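Walkthrough checklist, Skarnari two-arm folding cell, trial unit
Filled in by Jennylyn Bautista, Randbridge laundry floor, August

Okay team, I went through the vendor's list line by line with Reynaldo Tan reading it out loud and me poking at things. Boxes are checked if I'd sign for it today. Anything unchecked has a comment, and some of the checked ones do too, because I talk a lot. Maribeth, the stuff for you is mostly in sections 2 and 5.

## 1. Before power goes on

- [x] **Main disconnect reachable without leaning over the table.** Yep. I can hit it from the aisle with my left hand and a full bin in my right.
- [x] **Lockout tag and padlock hanging at the disconnect.** Two padlocks, one key each. The second key lives with Cherry Mae, and I'd like to keep it that way!
- [ ] **Power cord out of the walkway.** Not yet. It crosses the corner where we turn the carts. Reynaldo has a cord ramp from the old press line that should fit, so I left this open until it's down and taped.
- [x] **Nameplate voltage matches our outlet.** Checked against the panel schedule, all good.
- [x] **Manual on site, in English.** Printed, in the red binder. The troubleshooting chapter is decent. The maintenance chapter sends you to a web page that wanted a login I don't have (Princess Dalisay is asking the vendor for one).

## 2. Emergency stops and guarding

- [x] **E-stop on the front pendant stops both arms.** Tried it five times at slow speed and twice at full. Both arms quit moving right away.
- [x] **E-stop needs a deliberate reset.** Twist, then a separate button. You can't restart it by bumping into it, which I tested with my hip.
- [ ] **E-stop reachable from the loading side.** Nope, and this is my biggest gripe. The pendant hook is on the right, and if you're loading from the left you have to take two steps. The vendor quoted us a second button as an add-on. I think we should have it before anybody runs a full shift on this.
- [x] **What happens to the garment on a stop.** The grippers stay closed and the shirt just hangs there. I prefer that to having it dropped, but the manual doesn't say how long they hold if the air or power goes away. Question sent.
- [ ] **Warning sign posted at eye level.** The sign came in the box. It is still in the box.

## 3. Arms and grippers

- [x] **Mounting bolts tight, paint marks lined up.** Reynaldo put the wrench on all of them.
- [x] **No play in the joints with power off.** I gave each arm a good wiggle. The left feels a hair stiffer than the right, but it's smooth all the way through.
- [x] **Gripper pads clean, no sharp edges.** I ran a nylon stocking over both pads (old trick from the hosiery line) and got no snags.
- [x] **Pinch force okay for fabric.** No marks on cotton jersey. I haven't tried anything delicate, and I'm not going to volunteer my own blouses.
- [ ] **Pinch force okay for fingers.** The vendor says it's safe. I'd like that on paper with a number next to it, please.

## 4. Cables and table

- [x] **Cables tied and clear of the moving parts at full reach.** I had Reynaldo jog each arm to its farthest corner while I watched the loops. Nothing pulled tight. I still want this on the weekly list, because ties get snipped and then they don't get replaced.
- [x] **Tabletop clean, no burrs along the rail.** Wiped it down with a white rag and the rag came back fine.
- [x] **Fasteners on the rail snug.** One was a quarter turn loose. Tightened.
- [ ] **Lint plan.** There isn't one. We make a LOT of lint. I'd say blow it out at the end of each shift and vacuum under the rail every 20 hours of run time until we know better.

## 5. Running with real garments

We used our own stuff for this part, mostly dark shirts. I'd asked for dark on purpose, as black on black is where the last system we looked at (the Zalewska one) fell apart on us.

- [x] **Picks up one piece at a time.** Out of 31 shirts it grabbed a double once. It paused and called for help, so I'm counting that as a pass.
- [x] **Holds the piece off the table between both grippers.** The top edge comes out nice and straight. The bottom does whatever it wants, and for knits I'm okay with that.
- [ ] **Garment clear of the front fixtures during the move.** Want another look at this one with longer items. Shirts are short. A nightgown or a lab coat is a whole different animal, and we have plenty of both.
- [x] **Tags and trim not damaged.** Looked over every piece afterward with Princess. No pulled threads on the embroidery and no torn labels.

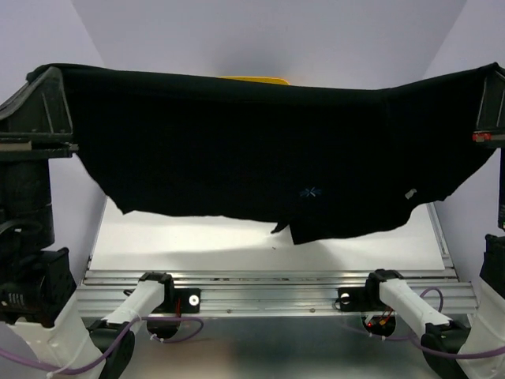
*Item 5, stretch hold: black garment between left and right grippers, small blue mark and white tag toward the right, lower edge hanging free.*

- [x] **Left and right grippers level with each other at the hold.** Looks good to me. If you see the top edge start to slope, write it in the log and tell Reynaldo before you touch any settings.
- [ ] **Noise at the loading position.** I forgot the meter. It seemed quieter than the dryers, for whatever that's worth.

## 6. People stuff

- [x] **Two trained operators per shift.** Me and Cherry Mae on days, Reynaldo and Princess on evenings.
- [ ] **Everyone else knows to stay out of the reach zone.** We need floor tape. I paced off a line 30 inches out from the table and it doesn't block the cart lane, so let's go with that.
- [x] **Hair, lanyards, sleeves.** Same rules as the press line. Badge goes in your pocket!

## Where I land

I like it. I'd keep the trial going at slow speed, with two of us present, while the open boxes get closed. The second e-stop and the cord ramp come first for me, then the floor tape. The service plan they're offering covers a visit every 400 run hours, and Maribeth, before you sign it, please ask if gripper pads are included or billed separately. The quote reads both ways.

I'll redo sections 2 and 5 once the new button is in. Binder is on the shelf by the folding table if you want to add comments, and please use a pen.

J.B.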